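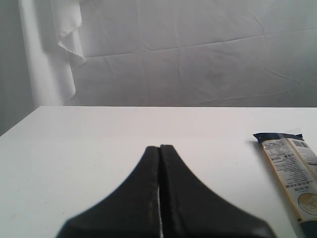

Comparing two packing policies with paired starts

This page sets out how we compare two versions of a grasping policy on the table-top grocery task in Flimach. It covers the real arm only. The simulator has its own page and its numbers should not be mixed with these.

You will need the arm with the wrist camera running, a second view of the table, the Pawlak logging script, and two trained checkpoints. Both checkpoints must have been trained on the same demonstrations. Ours come from the full set of 1,053, with nothing filtered out. If one of yours was trained on a subset, stop and retrain it, or you will be measuring the data and the method together.

Why paired starts

When we first tested Briria against the older policy, we ran all the trials for one on one day and all the trials for the other on the next. The new policy looked much better. Then Oliwia Górecki went back through the start images and found that the pasta packet had been laid closer to the bag on the second day, and at an easier angle for the fingers. Run again from matching starts, the gap shrank to a fraction of what we had reported in the group meeting.

Grocery items make this worse than blocks do. A packet of pasta has a long axis, so a small turn changes which side the fingers can reach. A paper bag never opens the same way after it has been handled. A jar with a wide lid can be gripped by some fingers only at the rim, and whether it can be gripped at all depends on what is standing next to it.

With paired starts, each layout is built, run with one policy, rebuilt to match, and run with the other. The comparison is then made within the pair.

Step one: write the layouts before you start

Run the layout command in Pawlak with a fixed seed and print the sheet. Each line gives the items to be used, a table cell for each one, and a facing direction for anything that has one. Do not edit the sheet once the first trial has been run. If a line can't be built (two items want the same space, or the bag blocks the reach of the arm), cross it out, note why, and take the next line.

We use 70 layouts per comparison. Fewer than that and the result swung too much between repeats for us to say anything useful.

Step two: set the cloth and the lights

Hang the backdrop and leave it alone for the whole session. The creases don't matter in themselves, but they are visible to the wrist camera when the arm is low, and we would like both policies to see the same ones. Keep the room lights on one setting and the blind down. Wipe the table if you wish, but do it before the first pair and not in the middle.

Step three: build the layout

Put the large items down first, starting with the bag, then the tall ones, then packets and small pieces. Set handles as you want them before anything else goes near the bag. A handle that stands up and a handle that has dropped into the opening are two different problems for a policy, and the sheet has a column for it. Fill it in.

Save a start image from the second view. This is your reference for the rebuild.

Step four: run the first policy

Which policy goes first is decided by the script for each pair. Don't override it. Start the trial and keep your hands off the table until the arm has gone home. Stop it only if it is about to press on the table or knock something to the floor, and log a stop as a failure with the reason next to it.

Score from the sheet, straight after the trial:

Picked: the item left the table and stayed in the fingers until the arm moved over the bag.
Placed: the item was inside the bag when the arm went home.
Disturbed: any other item was moved by more than its own width.

Write down what happened and leave the reasons for later. In May we had a spell of people scoring "would have been picked" and had to throw those pairs out.

Step five: rebuild and run the second policy

Load the start image as a half-transparent overlay on the live view and put everything back to match it. Work from the back of the table to the front, or you will keep reaching over things you have already placed. Items should line up so that you no longer see a double edge on the overlay. Soft packaging won't match exactly. Match the base and the general lean, and accept the rest.

If the bag has been crushed or torn badly in the first run, swap it for a spare and log the swap. Don't try to smooth it back into shape.

Allow up to 3 minutes for a rebuild. If it isn't close by then, the layout is too fussy and the pair should be dropped.

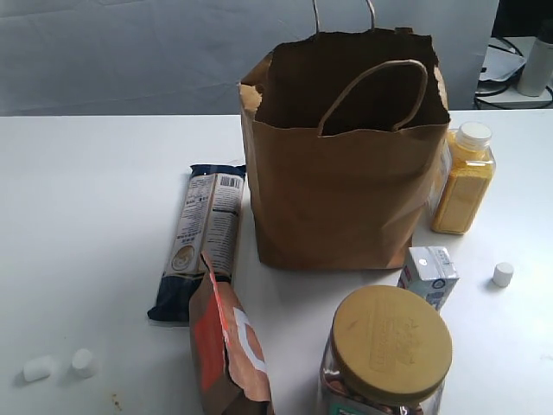 Zuzanna Tomaszewski has asked whether the overlay step could be dropped altogether and the layouts simply randomised for both policies, given enough trials. In her view the rebuild takes longer than the trial itself, and the time would be better spent on more runs. That is a fair point for large differences. For the size of difference we usually see between checkpoints, we would need far more trials than we can run in a day, and the table and lights would drift in the meantime. We have kept the overlay for now.

Step six: count the pairs that disagree

Sort the pairs into four groups: both placed, neither placed, only the first policy placed, only the second policy placed. The first two groups tell you how hard the layouts were. The other two are where the comparison is. Run the exact sign test in Pawlak on those and report the raw counts with it.

Report the disturbed score separately. Briria picks more often than the older policy but also shoves more – it tends to come in low beside a jar and push the jar aside. A single success rate hides that.

Common problems

The overlay is shifted for every item by the same amount. The second camera has been knocked. Recalibrate and start the pair again.

One policy always seems to go first. Check that the script was restarted with the same session name. A new name resets the order.

Small white pieces roll between building and starting. Stand them on end where the sheet allows it, or start the trial sooner.

Scores from two people don't agree. Nele Hellwig and Ezequiel Cuautle scored the same recordings separately and differed mostly on "disturbed". Since then one person scores a whole session.

Last changed May 9, 2019, Sofia Leitão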